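Tecnologia da Madeira I — Apontamentos da aula 6
Docente: Suha Geagea
Versão de 10/20/23

Tema: anisotropia, retração e leitura do veio

1. Direções principais

A madeira não se comporta da mesma forma em todas as direções. Distinguem-se três: longitudinal (paralela ao eixo do tronco), radial (da medula para a casca) e tangencial (tangente aos anéis de crescimento). A retração longitudinal é muito pequena e, na maioria dos cálculos correntes, despreza-se. A tangencial é a maior das três e chega com frequência ao dobro da radial.

2. Ponto de saturação das fibras

Quando a madeira verde seca, perde primeiro a água livre, contida no interior das células. Nesta fase o peso diminui, mas as dimensões quase não mudam. Só abaixo do ponto de saturação das fibras começa a sair a água de impregnação, retida nas paredes celulares, e a peça contrai. O teor de água exprime-se em percentagem da massa anídrica — atenção, não da massa húmida. Uma amostra com 50 g de água e 100 g de massa seca tem, portanto, um teor de água de 50 %.

3. Veio e corte

O desenho visível na face depende do modo como a tábua foi serrada. No corte radial os anéis aparecem como linhas aproximadamente paralelas; no corte tangencial surgem arcos e figuras em V. A cor também varia entre o lenho inicial e o lenho final, e entre o borne e o cerne.
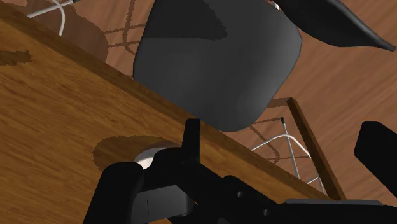 Fig. 2 — Tampo com veio em linhas finas e paralelas, bandas claras cor de mel e riscas castanho-avermelhadas (imagem gerada por computador).

4. Empenos

As tábuas de corte tangencial tendem a encanoar: a face voltada para a casca contrai mais e fica côncava. Nos painéis largos de madeira maciça, a fixação à estrutura deve permitir o movimento transversal, com furos ovalizados ou grampos próprios. Colar uma travessa em toda a largura, com o veio cruzado, leva muitas vezes à abertura de fendas.

5. Para a próxima aula

Resolver os exercícios 2 e 6 da ficha. Quem faltou à pesagem dos provetes deve pedir os valores ao Imad Harb ou à Lama Haddad. Os relatórios entregam-se em grupos de dois, em papel, com a tabela de massas em anexo.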